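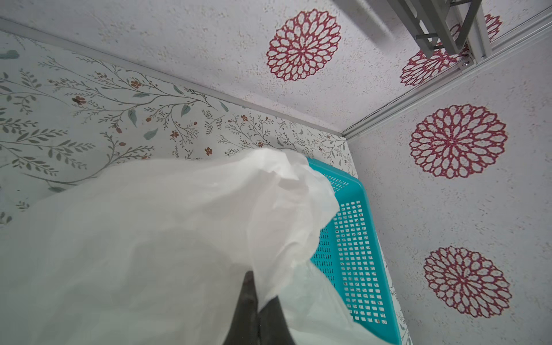 White plastic bag and teal basket

To: Dererwood Jobs and Trade list
Sat 8 June
Subject: Re: Zoltero closing the Plellville depot

Someone wrote earlier on this list:

> Does anyone have the real numbers on Zoltero? I heard 295 jobs
> are going, and my neighbour was told it's only the night shift.
> Also, is the labour office in Dererwood doing anything?

The 295 figure is the whole payroll at Plellville, office staff included. The notice that went up on the lunchroom board says 149 positions end when the depot closes. 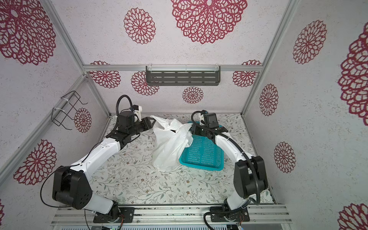 Bag and basket on the table

It isn't only nights. Day shift loses 59 of the 149, and the rest are nights and weekends. Everyone else has been offered a transfer to the Lamptey warehouse, which is more than 8 kilometres past the last bus stop – no good to anyone without a car.
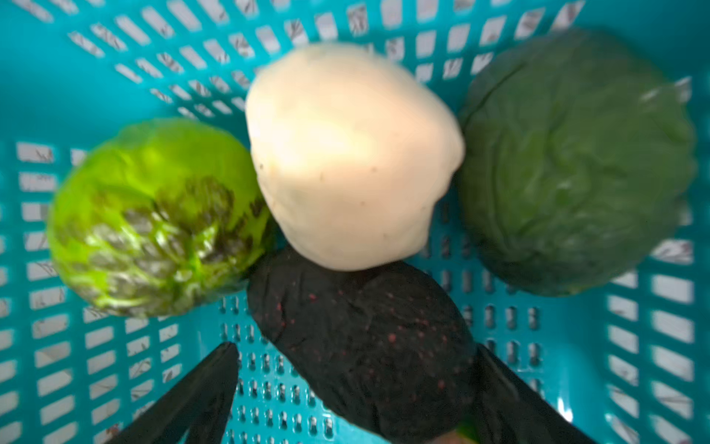
Teal basket, inside

The labour office has a desk open on weekday mornings. Bring your record of employment and your last pay stub. I went in and the wait was fairly short. They can't say yet whether the retention bonus promised in March counts as earnings for your claim, so get that in writing from payroll before you file.

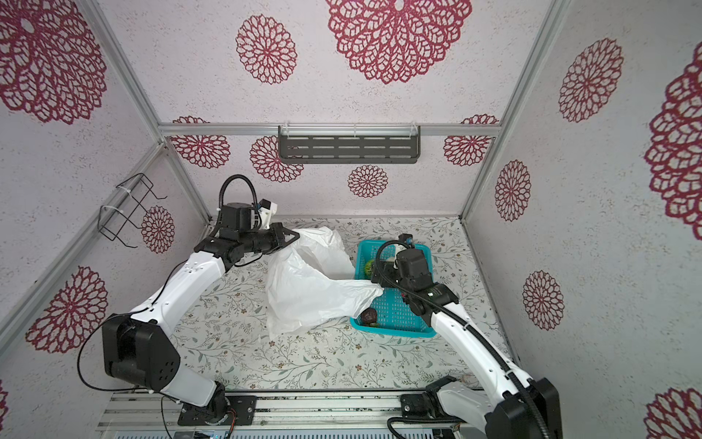 Bag and basket, wider view

If you've had a transfer letter, check the hourly rate on the second page. Mine was lower than what I make now. I've asked for a corrected copy and will post again when I get it.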